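Posted by Markos Mitsotakis-Vlachou
27 November 2018
6 comments | 30 shares

The Shoe Rule

My grandmother had one rule about shoes, and it applied to everyone who came through her door, including the priest. You took them off. You did not ask whether you should take them off. You did not say "oh, should I?" in the hopeful tone of a man who has just remembered his socks. You bent down, you undid the laces, and you were issued a pair of slippers from the cabinet in the hall, and those slippers were yours until you left or died.

I have been thinking about the cabinet a lot because we moved in August, and the new place has pale carpet on the stairs. I did not choose pale carpet. The people before us chose it, lived on it for what must have been a very careful year, and then sold the house to a family that eats tomatoes standing up. For the first week I said nothing to visitors and simply watched their feet, the way you watch a toddler carrying soup. By the second week I had become my grandmother.

The trouble is that I don't have her authority. She was four foot eleven and built like a mailbox, and when she pointed at your shoes you felt you had been personally caught at something. When I point at people's shoes, they think I'm admiring them. My neighbor across the street thanked me and told me where he'd gotten them and how much they'd been marked down. Then he walked up the stairs in them.

So we needed a policy, and a policy needs equipment. You can't ask a grown adult to cross a cold tile hallway in one good sock and one that's giving up at the toe and offer them nothing in return. There has to be an exchange. My wife suggested a basket of guest slippers. I suggested a sign. We had the argument you would expect, which I lost in the expected amount of time, and we went looking for slippers.

I want to talk about Hundach for a moment. Hundach is the home store out past the highway, the one with the fountain that doesn't run, and it has a whole aisle called "Entry." I had not known that coming into your house was a category. They sell benches for sitting on while you think about your shoes. They sell trays for the shoes to drip on, and a second, nicer tray to put under the first tray. There was a shoe cabinet called the Urkell, in white, with doors that tilt out like the mail slot of a much larger house, and it cost 400 dollars. I opened and closed it several times. It held, as far as I could tell, nine shoes. If you had nine shoes you would not need it, and if you needed it you would have more than nine shoes. I explained this to a young man in an apron and he agreed with me so quickly that I believe I was not the first.

We did not buy the Urkell. We bought a wire rack that came flat in a box with instructions printed for somebody with three hands, and it leans a little to the left, like everything I build. It has a bottom shelf for wet boots and a top shelf for guests. My wife says it looks fine. She says it in the voice she uses for haircuts.

Then came the matter of what goes on the top shelf. The felt slippers are handsome, and they turn gray by the third cousin. The terrycloth kind make people feel they've checked into a motel and may start asking about breakfast. The leather ones from Moschos, which is what my grandmother stocked, brown and stiff with a little heel, can still be had if you know a man, but the man wants more for them now than I paid for my first car's transmission. And a slipper has a size, whatever the package claims. "One size fits most" turns my brother-in-law into a ballerina.

What works is a slide. I say this as someone who spent years making fun of people who wear them to the grocery store. It has no heel, so it doesn't care how long your foot is. It has no laces, so nobody has to lean on my wall. You can rinse it in the sink. It goes on with no more effort than standing up, and it makes a small flapping sound that tells you at all times where your guests are and whether they've wandered into the room where you put everything before they arrived.
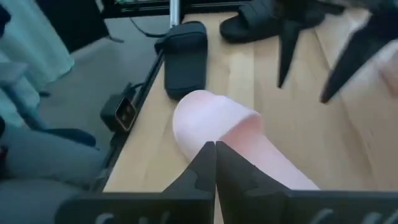
Slides, pink and black. Form an orderly line.

There is a color question, and I was not ready for how seriously people take it. My theory was that a guest would reach for whatever was nearest. A guest does no such thing. A guest stands at the rack and has a small private crisis. Men go for black as if they were being timed. My Aunt Despina's friend from church held up a black pair, put it back, held it up again, and then asked me if we had "anything happier." My brother-in-law has claimed the pink and will not be moved from it. He drives here in them now. I've tried to explain that this defeats the whole point, that he's wearing indoor shoes outdoors and then wearing them indoors again, and he says, "But I'm not wearing my shoes." I have no answer to this and I've had since September to come up with one.

There are people who object, of course. I have now met all of the types. There's the one who says "I'll only be a minute," who has never in his life only been a minute. There's the one who wipes his feet for a very long time on the mat while holding your eye, as a kind of plea bargain. There's the one with the complicated boots, and I do feel for her, because by the time she's got the second one off the coffee is cold and someone has to help her up. And there's the one who has read something. He tells you that a little dirt is good for the immune system. He's always wearing the dirtiest shoes.

I looked this up, because I'd started losing arguments in my own hallway. I spent an evening on a message board for home improvement people, in a thread called "Shoes off???" that had 1,292 replies. I read far more of them than a healthy person would. The first dozen were about shoes. After that it was about manners, then about whose mother had raised whom, and then two men from different states got into a fight over grout that went on for pages. A woman whose name was just "Finovmont" and a house number kept coming back every few weeks to say she wore her shoes in bed and we could all mind our business. I found I looked forward to her.

Nobody's mind was changed, that I could see. But one person wrote something that stuck with me. She said that when she was small her family took their shoes off because the floor was where they sat, and ate, and slept when there was company, so walking on it in shoes would've been like walking on the table. I read that and thought of my grandmother's front room, and the rug, and all of us cousins laid out on it after lunch like fish. I had always figured the rule was about the cleaning. She did clean that floor twice a day. But she also put babies down on it.

The cabinet itself went to my uncle when she died, and he keeps fishing reels in it. I asked him once what happened to the slippers. He said there were pairs in there that had belonged to people who'd been gone since before I was born, and that she still knew which was whose, and wouldn't let you wear the postman's. I don't know what the postman was doing there often enough to have a pair. My uncle changed the subject.

Anyway, the carpet. The carpet has a stain on it. It's on the fourth stair, it's the shape of Florida, and it was made by me, in socks, carrying a glass of red wine up to bed because I was too pleased with my clean stairs to drink it in the kitchen. My wife has put a plant next to it. The plant leans a little to the left, so at least it goes with the rack.

If you're coming over for the holidays, you know what to do at the door. The pink ones are taken.

6 comments | Leave a comment
Contact | © 2018 Markos Mitsotakis-Vlachou | Back to top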